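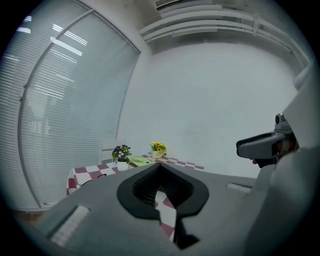
Checkered tablecloth – keep it or lose it?

Forum: Tables, Linens and Small Rooms
Started January 2019

seltent_sue
Okay, I need opinions, because my sister and I have stopped being civil about this. Red-and-white checks on the table, windows behind, two potted flower arrangements (purple and white in one, yellow in the other) and the light green oval piece lying between them. I love it! She says it looks like a pizza place and wants me to switch to plain linen. The cloth was my one splurge from the Cornine sale in August and I'm not ready to give up on it.

plainweave
Sorry, I'm with your sister. The checks are fine by themselves, but then you've got purple, yellow AND green on top of them. My eye doesn't know where to land. I'd keep one pot and move the other to a windowsill.

Selham_Porch
Oh no, leave both! It's January, I'd take every flower I could get. My only gripe is the green piece. What is it, a dish? A lid? I'd swap it for something white so it goes with the pots.

seltent_sue
Dish or lid, whatever you want to call it, it's staying, lol. It was my grandmother's and it gets compliments when people come over. I could scoot the purple ones over a little, though.

hem_and_haw
Has anybody asked about the drape? I see it coming down over the left end, and to me that's what makes it look like a real tablecloth and less like a picnic. Don't let anyone talk you into hemming it. I hemmed mine two inches and regretted it all summer.

plainweave
The drape is nice, I'll give you that. I'd still tuck the dark cord out of sight. It shows up so much against the white squares.

seltent_sue
Fair, the cord can go.

Selham_Porch
How does the cloth wash? I had one from Avcı and the red bled into the white on the first load. Cold water too.

seltent_sue
No bleeding so far – I do it alone on cold and hang it up. It wrinkles like crazy, but I iron the top and leave the sides.

plainweave
See, linen wrinkles and people call it charming. Just saying.

hem_and_haw
Plain linen with that white chair would put me to sleep. Checks forever.

seltent_sue
Trying it tonight with one pot, just to be fair to plainweave. I'm not promising anything!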